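5.4 Folding and storing the canvas cover

This section applies to the unlined cotton canvas covers supplied with the Sodeo daybed and the Sodeo bench. For the quilted cover, see 5.6. For washing and drying, see 5.3. Do not begin folding until the drying steps in 5.3 are complete.

Before you start

You need:
- a clean, flat surface at least as long as the cover is wide
- a soft clothes brush
- the storage bag supplied with the cover, or a plain cotton pillowcase
- acid-free tissue, 4 sheets (optional, for storage longer than one season)

Remove rings, bracelets and watches that could catch the weave.

CAUTION: Do not store the cover if it is damp. Canvas can feel dry on the face while the hems and doubled areas still hold water. Check the hems by pressing them between two fingers for a few seconds. If they feel cool, hang the cover again overnight.

CAUTION: Do not use metal clips or pins to hold folds in place. Rust marks cannot be removed from undyed cloth.

Inspecting the cover

1. Lay the cover flat with the outer face up. The outer face has the care label at the corner nearest the foot end.

2. Brush the whole surface lightly in one direction. Turn the cover over and repeat.

3. Check the surface for marks. Small dark flecks in undyed canvas are normal. They are fragments of cotton seed and leaf left in the yarn and do not indicate mold. Do not try to pick them out with a needle or tweezers.

4. Smell the cloth at the hems. A musty smell, or gray spotting that spreads between flecks, indicates mildew. Wash the cover again as described in 5.3 before storing.

5. Follow each hem from corner to corner. Look for skipped stitches, loose thread ends and places where the turned edge has pulled out of the seam. Trim thread ends to the length of a fingernail. Do not pull them.

NOTE: Hems can yellow slightly before the rest of the cover. The cloth is doubled along the seam and holds more detergent. An extra rinse at the next wash usually reduces the color. Do not use chlorine bleach.

Folding

Two people can fold the daybed cover more easily than one. The bench cover can be folded by one person.

6. Turn the cover so that the outer face is down. The inner face will be on the outside of the finished bundle and will take any dust.

7. Pick up one long edge by the hem and bring it over to meet the opposite hem. Align the hems first, then smooth the cloth back toward the fold with the flat of the hand.

8. Let the fold form a rounded bend. Do not press it into a crease, and do not iron it. Hard creases in this weight of canvas wear through faster than the surrounding cloth.

9. Fold in half again in the same direction. The daybed cover should now be a strip 14 inches wide. The bench cover will be narrower.

10. If you are using tissue, lay one loosely crumpled sheet inside each bend.

11. Starting at the end without the label, roll the strip toward the label. Keep the roll loose enough to push a hand into the center.

12. Check that the label is visible on the outside of the roll. If it is not, unroll the strip and start from the other end.

Small wrinkles on the face of the cloth can be left. They drop out once the cover is back on the frame and tensioned as described in 4.2.

Carrying and lifting

Lift a folded cover from underneath with both hands. When a single layer has to be picked up, as when moving the cover from a drying line, gather enough cloth to hold the weight across several inches. Do not lift a full-size cover by one corner or by the hem stitching alone. The weight of the cloth can open the seam.

Storage

13. Place the roll in the storage bag and close the drawstring without a knot. Do not use a plastic bag or a vacuum bag.

14. Store the bag flat on a shelf, off the floor, away from heating pipes and direct sun. Do not put anything heavier than another cover on top.

15. If the cover is stored over the summer, take it out once in July, unroll it, air it for 20 minutes and roll it again from the opposite end. Reverse the label position in step 12 for this second roll.

NOTE: Cedar blocks may be kept on the same shelf but must not touch the cloth. Cedar oil leaves a brown stain.

Troubleshooting

Cover is stiff after storage: Shake it out and hang it for several hours. Stiffness that remains is usually detergent residue. See 5.3.

Fold lines remain after fitting: Mist the lines lightly with clean water from the outer face and leave the cover under tension until dry.

Hem has opened: An opening shorter than 2 inches can be sewn by hand with undyed cotton thread, using the original needle holes where possible. For longer openings, contact the Pascu repair desk in Prurnville. Quote part 112 for the daybed cover or part 40 for the bench cover.

Cover no longer reaches the frame rail: The cloth has shrunk. Refit it while slightly damp as described in 4.3. Do not pull on the hem to make up the length.
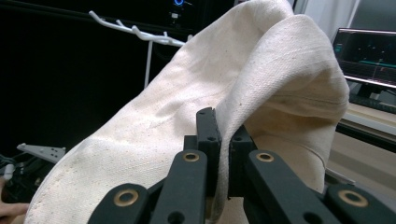 Fig. 5-7. Undyed canvas gathered into a rounded fold. Stitched hem at lower left.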